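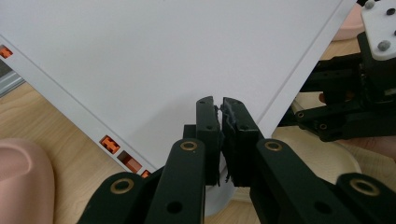 The equipment request for the coming cycle is due in May, and I have been asked to set out in writing how the figures were reached. I am posting the reasoning here as well, for colleagues at other small programs who are preparing a budget of the same kind.

Our current holding is 2 hand-held gripper units, both built in house from the Wunuline drawings. The request is for 10. Three suppliers were approached. Rornent quoted $1,111 per assembled unit, with shipping included. Iwasaki offered a lower price on a larger minimum order, which we cannot justify. Skidisgate sells the linkage plates and bushings as a kit and leaves the rest to the purchaser.

On paper the kit is the least expensive choice. Mahsa Nikzad, who oversees purchasing for our group, asked that assembly hours be entered as a cost, and once this was done most of the difference disappeared. I would advise anyone comparing kits with finished units to do the same before the totals are circulated.

The line most often left out of such requests is consumables. Finger padding wears, and a torn pad changes how an object is held. Our first budget treated the pads as part of the unit and allowed nothing for replacement. The present one sets aside $251 for padding, spare screws and bushings, to be reviewed at midyear. Pads are to be ordered in pairs and changed in pairs.

A second matter is the objects themselves. We had planned to purchase a standard set of test items, and that line has been removed. Ordinary household goods serve the purpose well and may be bought locally as needed. Footwear has proved useful for planning, as the walls are soft and the opening limits how the fingers can approach. Two shoes held together by their adjoining sides also give a fair idea of the opening width we should specify.
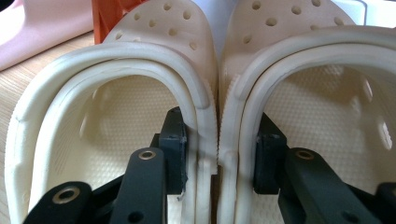 Pads set against the adjoining inner walls of two clogs.

The opening width will therefore be written into the order, along with pad dimensions and the bushing size. Rornent has confirmed that its pads can be purchased separately. Iwasaki has not yet replied on this point.

Delivery is expected to take around two months from approval. The existing units will stay in service during that period and be kept afterward as spares. Storage has been arranged and does not appear in the request. I will post the final version of the cost sheet once it has been signed.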